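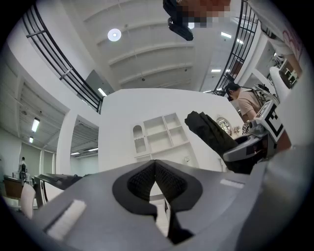 Bending over the work at the Londmont open day.

So I finally made it to the Prindance open day, after missing the one in January! It was busy, and I got a spot near the front.
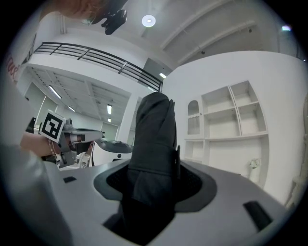 I went mostly to see how people handle these grippers up close. Dardo Olivares, who showed us around, was happy to let me hover. Soft stuff looks like a pain - that black fabric standing up in the round opening had my full attention. 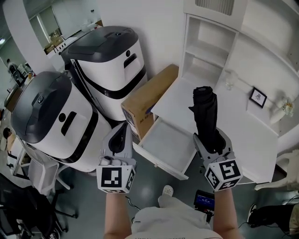
Anyway, I asked way too many questions, drove home 147 miles and already want to go back.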